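Vellimwood Towels

Data card and README

Vellimwood Towels is a set of pictures and notes on small household towels and cloths as they lie on a table: flat, folded, rolled, bunched up, or half opened. It was put together for people who work on laundry sorting, cloth folding, and the naming of fabric items in ordinary rooms. The set is kept by Sitico. Please read the section on labels before using the fold categories, as they changed between the first and second release.

Contents

The release has 2000 pictures in 800 groups. A group holds one cloth in one arrangement, and the number of pictures in a group varies. The towels come from 100 separate items, each with its own item number. Item numbers are never reused, so a few are missing where a cloth was withdrawn from the set.

Folders:

pictures/ holds the pictures, one folder per group
notes/ holds one text file per group
items.csv lists every cloth by item number
groups.csv ties groups to items and fold categories
changes.txt lists corrections since the first release

The items

Most of the cloths are the kind sold in packs for cleaning, drying dishes, or wiping down a car. Microfiber is the largest share, followed by cotton terry and flat-woven cotton. There are also a few waffle-weave dish towels and some old flannel squares. Colors run from white and gray through yellow, blue, green, and lavender. Patterned cloths were kept to a small number, as their stripes and checks made the fold edges hard to mark.

Care labels were left on. Early on we cut them off a handful of cloths and then stopped, as a sewn-in label is part of what a person sees when picking up a towel, and it often tells you which corner you are looking at. The items.csv file has a yes/no column for the label and a column for its color. Label text is not transcribed.

Hems are recorded as straight, wavy, or frayed. Wavy is common on microfiber and was marked whenever the edge did not lie straight along most of its length.

Fold categories

flat: one layer, all four corners showing
half: one fold
quarter: two folds, crossing
bundle: a long soft shape, folded or rolled
heap: no clear folds
partial: begun from one of the above and left open

The bundle category takes in both folded and rolled cloths. In the first release these were separate, and people marking the same picture often disagreed. A fuzzy towel laid in a long shape gives very little away from outside. The old values are kept in groups.csv in the column fold_v1 for anyone who wants them.
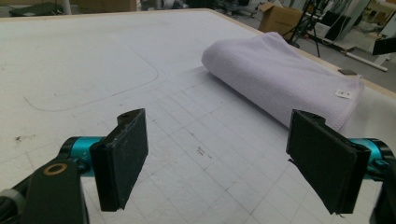 Group 1894. Lavender microfiber, category bundle, care label showing.

In group 1894 the label is near one end of the towel and is counted as visible. A label counts as visible if any part of its face can be seen, even where the printing is too small to read. A label that shows only as a bump under the cloth is counted as hidden.

Surface

Many of the pictures use a pale board with a printed gray grid. The grid is faint and is not meant for measuring. The size of the squares is not given in this release, and the boards were not all printed alike. Users who need cloth dimensions should take them from items.csv, where length and width are given in centimeters for each item laid flat.

Smudges and stains on the board were left as they were and have not been retouched. They are not labeled. If you are separating cloth from background by color, dark cloths on a marked part of the board will give you the most trouble, and white cloths on the pale surface come next.

Notes files

Each notes file is a few lines of plain text. The first line repeats the item number and the fold category. The rest is free text by whoever marked the group, so spelling and level of detail differ a good deal. Some say only "bundle, label right." Others go on about pile direction. Left and right in the notes always mean left and right in the picture.

Known problems

Lavender and pale gray were mixed up in some of the early entries. The ones we found have been fixed and are listed in changes.txt.

The heap category is too broad. It covers a cloth dropped from above and a cloth pushed together by hand, and these look quite different.

Bath towels are missing. They did not fit on the boards. The companion set, Mateos, has them on beds and floors, and it uses the same fold categories apart from partial.

Drernetti, the older list of fabric names, calls microfiber "synthetic, napped." A table matching its names to ours is at the end of items.csv.

Use

Free for research and teaching. Please give the name of the set and the release you used. Corrections are welcome, and it helps to include the group number and the line of groups.csv you think is wrong. The next release is planned for May and will split the heap category.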